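Mustosa household tasks, teaching by hand
Progress report to Taltgate, period ending August 8, 2025
From: Ustyna Onyshchenko

Short one this time, full numbers come with the quarterly.

Where we are

284 usable demonstrations on the server. Target for the period was higher, we lost most of a week to tracking dropouts (see below). Kitchen tasks are well ahead, floor pickup and tidying behind. All of it done with the hand-held grippers now, one in each hand, no arm in the loop. The remote control setup we used in April is parked. It worked but people were slow on it and got tired, and the wrist motions came out stiff.

What changed since last report

- Switched to the marker cubes at the base of each gripper. Pose is much steadier when the hands cross.
- Task list rewritten. Old one said things like "put away food", everyone did it differently. New one names the object, the start and the end.
- Gunar (our labeling tool) now flags clips where a cube goes out of view for too long. Saves a lot of scrubbing through by hand.
- Two new demonstrators trained. Both fine after a morning of practice.

Problems

Tracking dropouts. People let their hands drift low and wide when they relax, and then the head camera loses a marker. We tell them to keep both grippers out in front and forward of the body, and to start each take from that position, even if only one hand is going to do anything. Helps, but needs reminding, esp. after lunch.

Grip. Soft pads are good on toy food and on anything with a bit of texture. Less good on thin flat things, lids mostly. Dal Bello quoted us a narrower pad, quote is attached seperately. Would like a yes or no on that before we order more of the current ones. 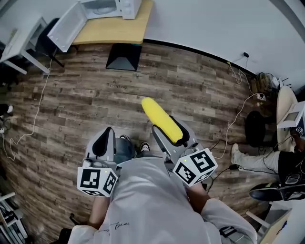

Idle hand. We had people parking the second gripper anywhere and the first training run picked up on it, lots of pointless movement on that side. Instruction is now to hold it still unless the task needs it. Older takes are being re-tagged, not thrown out.

Next

Finish the pickup set first, then microwave door and shelf tasks. 12 tasks left on the list. First replay on the real arms after that, at reduced speed, with somebody on the stop button. I don't want to promise a date untill the pad question is settled.

Needed from you

Decision on the pads. Also the revised consent form for demonstrators, legal has had it for 2 weeks.

Ustyna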